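4.2 What changed at the bench

When the Plurkico repair shop first agreed to let us study its move toward automated tidying and fetching, we expected most of our conversations to be about speed. We spent far more time talking about belongings. The technicians had arranged their benches over years, and a good deal of what sat on them (a drink, a mug, a plant someone had brought in) had never appeared on any list of parts or tools.
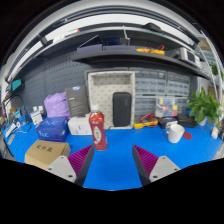 Shabani Khaemba, who led the interviews, spoke with 20 technicians in May and went back to most of them once the Nyanda system had settled in. Many told her, quite cheerfully, that they had started to think about where they put things down, and a few admitted they missed not having to. The 3,604 handling records we kept over the trial were sorted into 3 groups: parts, tools and personal items. That last group was the one people wanted to talk about, often well past the 30 minutes we had asked them for!

Drinks came up again and again. A bottle is easy to overlook in a plan drawn up at a desk, yet it shares the mat with meters and open equipment all day long, and the technicians had firm and rather differing views on whether anyone else should move it.

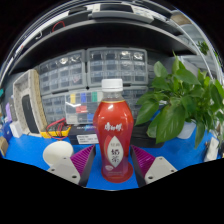
Figure 3. A milk tea bottle between the gripper fingers, with storage drawers and a yellow multimeter behind.

We come back to these views in Section 5, where we compare them with what the shift leads told us.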